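Notebook, June, 9:40 a.m. start

Glaze adhesion, Podberg white over the Wiscombe body, second firing.

Kiln held at 900 for the bisque, same ramp as last time. Ruben Van Beek loaded the lower shelf, I did the upper. Tiles weighed before dipping and again after drying. The 500 g batch of slip was sieved twice and still had grit in it, so the Tindach mesh needs replacing before the next run.

Crazing on 2 tiles out of 9, both from the upper shelf. Daichi Maruyama thinks the coat is too thick there. I would look at the cooling rate first: the vent was opened early on that run and the log has a gap after lunch. The chart paper had run out.

Decals: the Mamani floral sheets go on over the fired glaze, not under it. Soak until the film slides, squeegee from the center out, leave overnight. Curved borders wrinkle at the tight end, and short sections work better than a full ring.

To do:
Order mesh.
Refill chart recorder.
Repeat upper shelf with vent closed until morning.
Ask Daichi for his thickness readings; mine stop at tile six. 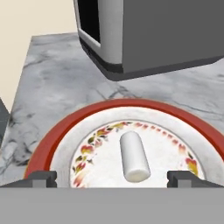
Tile six gets remeasured with the others after the repeat.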